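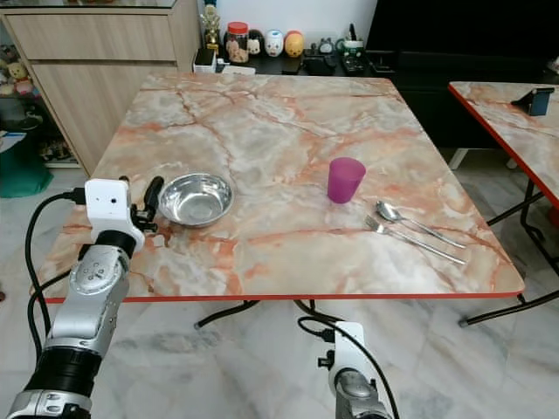

Which side of the plate does the fork go on?
The left. The knife and spoon go on the right, knife nearest the plate with its blade turned in.

Dining Room Skills, Handout 2: Laying a Small Table
Notes by Daithí Mulligan

These notes go with the practical on casual settings. Bring them with you, as the diagrams in the Volleo workbook only cover formal service.

Before you start
Wipe the table top and dry it with a second cloth. Glossy tops show every smear, and a heavily veined pattern like the cream, gray and red-orange one on our folding table can hide crumbs. Look across it from a low angle. Check that the legs are locked before anything is put on it.

Starting point
The practice table has a shallow stainless steel bowl, a translucent magenta cup, a spoon and a fork. The spoon and fork lie together on a slant below the cup, so both need to be moved. Leave the tines and the bowl of the spoon alone when you pick them up; hold the handles.

Order of work
Bowl first. Centre it in front of the chair position, a thumb's length in from the table edge.
Fork to the left of the bowl, tines up.
Spoon to the right, handle end level with the fork's.
Cup last, above the tip of the spoon. Carry it by the lower half — fingers stay off the rim.

Spacing
Allow 600 mm of table edge per person. A small square table seats 2 comfortably for a meal with shared dishes in the middle. If you are adding side plates, put them left of the fork and check the spacing again.

Common faults
Handles at different heights. Cup too close to the edge. Cutlery placed before the bowl and then pushed outward to make room, so that nothing is parallel.

Clearing
Cutlery goes into the bowl, and the bowl and cup are carried separately. Steel and plastic are washed apart in this unit. Tea towels are in the drawer marked Koo.

Reading for next class: Tumico course reader, page 54. The written task on buffet layout is due in October.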